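What the Astdale open day left out

I went to the Kestarel open day in Astdale on 17th August expecting to be sold something, and I was. The arm on show had two black fingers and a screen beside it with the view from its wrist. Noelia Benítez, our guide, told us it had done 1,000 picks in April. I asked how many it had missed. She didn't have that number.

We got 9 minutes at the bench - two of them were applause. Most of what came up on the screen was plain pale surface with a shadow across it. 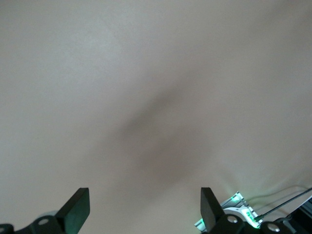

I'd like to see a full shift, with the misses left in. Losberg is thinking of buying 17 of these arms, and the people who work there deserve a better answer than the one I got. I have asked Kestarel for the April logs and will print them if they come.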